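Chapter 7
The Formal Living Room

By Liesl Stöckli
23/04/2026

A formal living room is furnished for sitting and talking. It usually has one long sofa, two armchairs, and a low table within reach of all of them. The television, if the house has one, is often kept in another room. This chapter deals with how such a room is laid out, how its fabrics are chosen, and how it is kept in order.

Start with the sofa. It is the largest piece, and the wall it stands against becomes the main wall of the room. A picture hung over it should be centered on the sofa, even when the wall runs on farther to one side. The armchairs are then turned a little toward the middle, so that people can see each other without twisting in their seats.

Matching sets were once sold as a single order - sofa, chairs and cushions all cut from the same cloth. Damask was a common choice. The pattern is woven into the fabric, and small marks are harder to see on it than on a plain weave. Scroll arms were also common on these sets. They take up floor space, so measure the full width across the arms before buying.

A polished table needs more care than the seating. Dust it with a soft dry cloth, and keep only a few things on top.

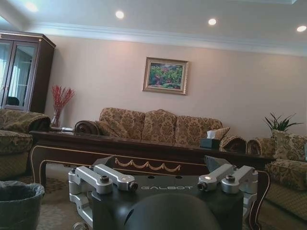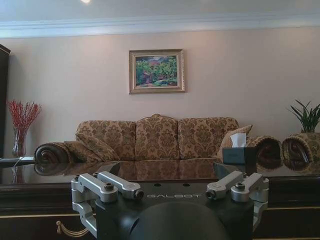 Loose cushions should be lifted off, shaken and turned every week. Vacuum the seat underneath with the brush attachment, working from the back toward the front - crumbs collect along the rear seam. Throw pillows go back last. Section 7.1 covers the tools needed for this work, and Section 7.2 gives a cleaning schedule for a household of four.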